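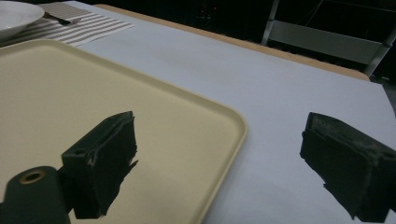 The beige tray, with the striped placemat and the white plate behind it.

Table Setting at Hendel - Gallery
Posted 20/09/2025

Hendel is a small guesthouse with a breakfast room on the ground floor. We changed the way the tables are set in August, when the old mats were taken out of use. The new setting is plainer than the old one: a pale cloth, a striped placemat, a white plate, a knife and a fork. A tray is used for carrying and for clearing.

The mats were ordered from Plukora. We bought 76 of them, enough for both sittings and a number of spares. They wipe clean with a damp sponge and are stored flat in the sideboard, never rolled. Rolled mats keep their curl and the plates rock on them.

The trays came from Tomić. They are large, with rounded corners and a low rim. A tray this size takes a full setting for two, but it needs a good deal of room when it is put down on the table. We set the left side first and keep the tray on the right - that way there is only one direction to reach.

Cutlery goes on after the plate. The cloth is pulled straight before anything else is put down, as it is hard to correct later. 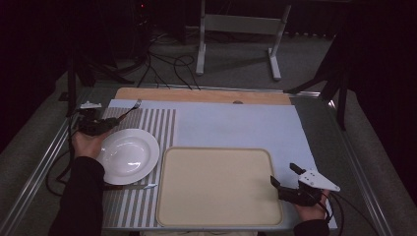 Forks on the left and knives on the right is how I was taught, blade facing the plate, and I would still do it that way with a placemat this narrow, wrote Flider in the guestbook. A knife laid across the bottom gets knocked by sleeves. The stripes are a help, though - line the handles up with them and every place comes out the same.

The fork in this picture is over the mat, just past the plate, and the knife is near the lower edge.

Notes on the room: breakfast is served from 9 on weekends. The breakfast room has more than 362 square feet of floor, including the bay. Spare placemats are in the second drawer of the sideboard, and the cloths are on the shelf above it.

Next gallery: Glasses and Jugs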